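Interim Report to the Prieto Fund
September 27, 2022

Folta Adult Reading Program

Enrollment reached 100 learners this quarter, against a target of 600 for the full grant period. Evening classes at the Cirnari branch remain full.

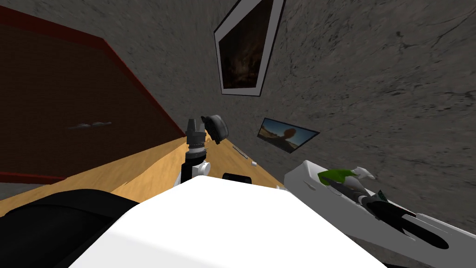
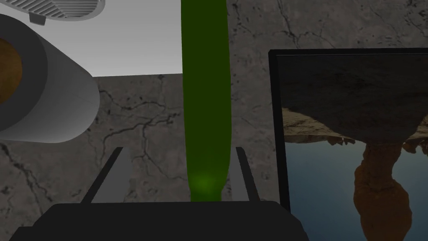 Margus Lukoševičius has asked that the waiting list be cleared before any new branch is opened, and that tutors be paid for preparation time. The second request is under review. Tutor training resumes in January, with 7 places funded.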